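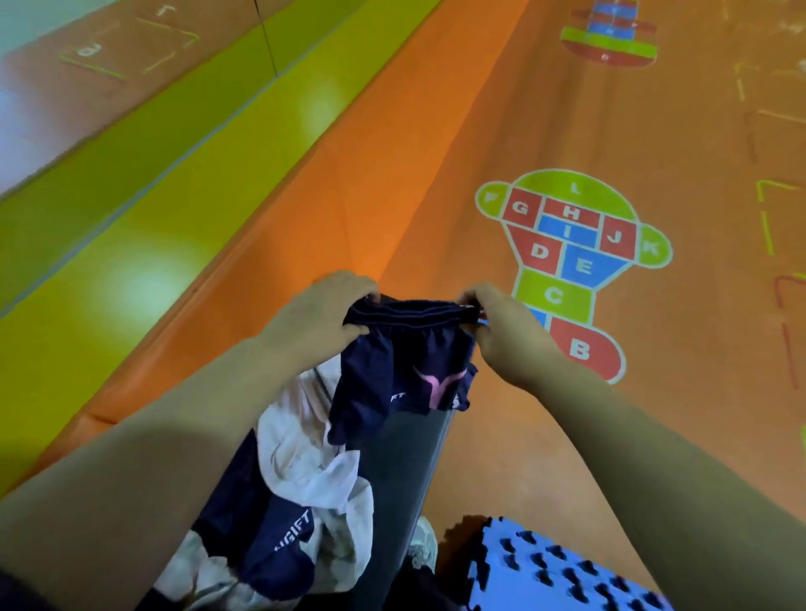
The folding rig got its second arm this week, and I've moved it off towels and on to shorts. Towels only ever needed one gripper and a table edge. Shorts have an elastic waistband that bunches up when you let go, so you end up with a hand on each side, pulling it slightly open, and the hem just hangs there crumpled. That two-sided hold on the navy pair is the one I'm trying to copy.

Specs for those who asked. Two arms on one aluminium rail, 700 mm between the shoulders. Hobby servos, printed brackets, a second-hand bench power supply. It lives on the end bench at Storneo, next to the laser cutter, and everyone has been decent about the space it takes up.

First problem was the pull. If both arms move apart at the same speed, the elastic stretches fine until one finger slips, and then the shorts fly off to the other side. I had the left arm leading by a hair because its shoulder servo is newer. Swapped the shoulders over and the fault moved with the servo, so it's the servo.

Ximena Hinojosa suggested I stop commanding a distance and watch the motor current instead. Pull until the load climbs, then back off a little. Took an evening to wire up and a second evening to find I'd read one sensor upside down. Works on three different waistbands now, including a drawstring pair I didn't expect it to handle.

Fingers next. Version one was bare printed plastic and slid off everything. Version two has strips of bicycle inner tube glued on with contact cement. Grip is much better. The glue line peels at the tip after a while, so version three will have a slot the rubber tucks into.

Somebody asked about picking from a pile. No. I lay the shorts out flat by hand, waistband facing the rail, and press go. A heap with a shirt or whatever tangled through it is a different job, and I'd want a better camera before I tried.

Numbers from last night. 242 tries on the same pair of shorts, 92 good folds. A good fold means both legs lined up and the waistband flat enough that I wouldn't redo it. Most of the bad ones failed at the first grab, with one finger closing on air.

Aurelio Cárdenas looked over the log and spotted that the misses come in runs. The table was creeping. Every pull dragged it a bit towards the arms and I was only squaring it up when I noticed. It's clamped to the bench now — should have been from the start.

Bracket files are going up once I've fixed the hole spacing on the left shoulder. I drilled mine out to fit and then forgot to change the drawing. Don't print the old ones.

Wenceslao Serrano wants to know if it does socks. It doesn't. He has offered me a bag of them anyway.

Still to do: slotted fingers, a new left servo, an emergency stop I can reach from the chair, and cable ties everywhere. The wiring at the elbow rubs when the arm folds right back, and I've got tape on it for now.

Next run will be a grey pair with pockets. Pockets drag the fabric to one side when it lifts, or they do when I hold them up at home. I'll post the count either way.

Search posts and people

Last updated 3 December 2025

More from this author
Towel folding with one arm and a table edge
Cheap current sensing for hobby servos
Inner tube fingers, version two
Bench rail build, part 1: cutting and squaring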